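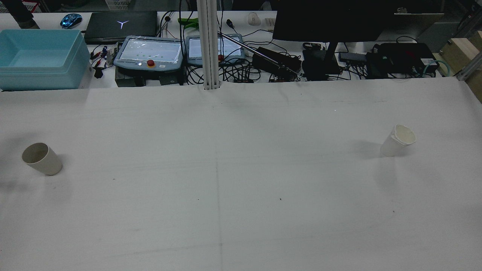

Notebook entry, March 15, 2026
Project Stidier, bench work on cup righting and nesting
Continues the January entries on data mixing

Purpose

The aim of this series is to determine whether the policy benefits from training episodes in which the starting orientation of the cups is deliberately varied, and if so, what share of such episodes is needed. The January results were obtained with both cups upright at the start. Success was high under those conditions and fell sharply as soon as one cup was placed on its side. The Stivitska baseline showed the same drop when it was run on our bench.

Task definition

Two paper cups are placed on the covered table, one on its side and one upright. The policy must bring the fallen cup upright and then nest it in the other. A trial is scored as a success when the cups are nested, standing, and released. A trial in which the fallen cup is righted but not nested is scored as partial and entered in a separate column. Any crushed cup ends the trial, whatever the state of the rest of the task. Crushed cups are discarded and are not to be reused for training or evaluation.

Data

The training pool holds 3000 episodes with upright starts, carried over unchanged from January. To this we added episodes with one fallen cup, collected under the Cledach protocol: the operator draws a start card, sets the cups, moves clear of the table, and only then begins recording. Episodes in which the operator changed strategy midway were kept. This differs from the January practice and should be stated in any write-up.

The direction of the cup mouth is recorded for every fallen start. It had been left out of the earlier log format, and those episodes cannot be sorted by mouth direction without going through the video again. The new field is called mouth_dir and takes the values near, far, left and right, with combinations permitted for diagonal placements. Directions are given as seen from the head camera.

Training

Two policies were trained from the same initial weights. Policy A saw only the upright pool. Policy B saw the upright pool and the fallen-start episodes, with the sampling weight of the latter raised so that the two sources appeared equally often in each batch. All other settings were held fixed, including image crop, action horizon and the number of training steps. The configuration files are stored with the run logs under the Restrepo directory.

Evaluation

Each policy was given 90 trials with one cup fallen. Start positions were taken from the printed list, in the same order for both policies. The person resetting the table did not know which policy was loaded.

Policy A: 7 successes in 90 trials.
Policy B: 37 successes in 90 trials.

Observations

Policy A generally approaches the fallen cup as if it were standing. The fingers close above the wall of the cup and the arm then carries out the rest of the motion with nothing held. The few successes came from starts in which the approach pushed the rim and the cup could be gripped in passing. These should be regarded as accidental, although they are counted as the scoring rules require.

Policy B selects a different approach for the fallen cup and commonly takes hold of the wall near the mouth. Most of its failures occur after the cup has been lifted. The wrist does not complete its rotation, and the cup is set down on the edge of its base and tips again. In several trials the policy then made a second attempt without intervention. No retries of this kind were scripted, and the fallen-start episodes contain few examples of them. It is not yet clear where the behavior comes from.

Starts with the mouth facing away from the robot were harder than those with the mouth facing toward it. The trial sheets support this for both policies, but the start list was not balanced for mouth direction and no rate is reported here.

White cups on the white cover remain a difficulty for the segmentation overlay used in review. The overlay loses the lower wall of the cup in flat light and often recovers it only from the shadow. The policies do not use the overlay, so the scores are not affected. Reviewers should nevertheless judge contact from the raw video. A colored cover was considered and rejected for this series, as it would break comparison with the January data.

Procedure notes

The cover is to be smoothed before each block of trials and checked along the back edge, where it tends to curl. The seam serves as the reference line for placing cups from the start list. Marks and smudges on the cover are to be left as they are until the series is finished. If the cover must be replaced, note the trial number and repeat the preceding block.

Cables on the rear bench must be kept back from the table surface. Both teach pendants are to stay within reach of the operator, with the stop buttons unobstructed, during every policy run.

Open items

Rebalance the start list across the mouth directions and issue it as a new version. The present list is to be kept for reference.

Train a third policy with the fallen-start episodes at their natural sampling rate, to separate the effect of the data from the effect of the weighting.

Review the Policy B failures for wrist rotation and record the angle at release. Check whether the joint limit was reached before release.

Request more cups from the same supplier lot. Rim stiffness differs between lots and was not controlled in January.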